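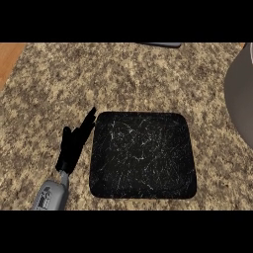

**WORACH, Sat 10 October** — The first thing you learn on a weekend morning with the Skendine Robotics Club is that the good chairs go early. The second is that the kitchen everyone keeps talking about is on a screen. It has a granite counter, a black tray covered in thin white streaks, and a gray gripper holding something dark and bristly just off the tray's corner, and for a good part of this fall it has been the most argued-over kitchen in town.

The club meets above the old Moldovan shoe store on Viltodska Street, up a flight of stairs that smells of floor wax and somebody's cinnamon toast. There are 12 students this year, most of them in tenth or eleventh grade, and they're getting ready for a regional contest in April where every team has to tidy a kitchen that exists only in software. No motors, no soldering, no parts bins. When I heard that I'll admit I was a little disappointed (I had been looking forward to the parts bins), but it took less than an hour for me to get as wrapped up in it as they were.

"People think it's easier because you can't break anything," Seo-ah Do told me. She coaches the club and teaches math during the week, and she has a way of saying things very quietly while three people are shouting behind her. "But you can still be wrong in all the same ways. You just get to be wrong more often."

Cleaning the tray is worth 207 points out of a possible 1000, which makes it the biggest single job on the sheet, and the club has split into two friendly camps over it. One side wants long, slow strokes from the top left, where the streaks are thickest. The other side wants short passes and a lot of them, with the arm lifting away in between, and they have a notebook of sketches to back themselves up. I was shown the notebook twice. I was also asked, very politely, which side I was on, and I said I'd have to think about it, and I'm still thinking about it.

What takes up most of the morning is the approach, meaning the bit before the bristles touch anything at all. Come in too low and you scrape the counter. Come in too steep and the tray may go skating off toward the big round gray thing on the right, which the students call the pot and treat with a good deal of respect, as bumping it costs points too. So they nudge a number, run it, groan, and nudge it again, and every so often a whole row of them leans in toward the monitor at once, and you find yourself leaning in with them!

The entry fee this year was 700 dollars, and the club raised it with a pancake breakfast and a car wash, plus a very generous check from the hardware store across the street. Do would like to take everyone in April, including the ninth graders who only joined last month and mostly keep score. They have a practice run to get through before then, and a name to settle on for the team, which was put to a vote while I was there and ended in a tie. They're voting again next week, after the toast.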